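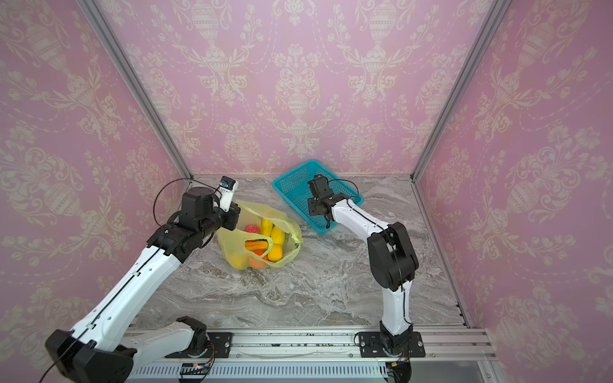 Ticket status: Resolved
Category: Archive access / Dispatches from conflict zones
Product: Drikance Newsroom Archive
Submitted by: Goodall Institute for Military History, library services

Issue reported
Readers searching the collection on the Lurketti garrison siege receive an error after opening the second page of results. Field dispatches filed before the ceasefire do not load. Maps and casualty lists are not affected.

Initial response
The support desk reproduced the error on 2 separate accounts. Searches returning fewer than 500 records completed normally. The library was asked to clear saved searches and sign in again. The error remained.

Update, 3:00 p.m.
The fault was traced to the place-name index. The town of Gendberg is listed under 3 spellings, one for each army that held it, and the index was treating these as a single damaged entry. A total of 2,000 dispatches were hidden from readers. No records were lost.

Resolution
The index has been rebuilt and each spelling now leads to the same set of dispatches. Readers who bookmarked results in January should run their searches again, as the old links will not be restored.

Reopen this ticket by replying to the confirmation message.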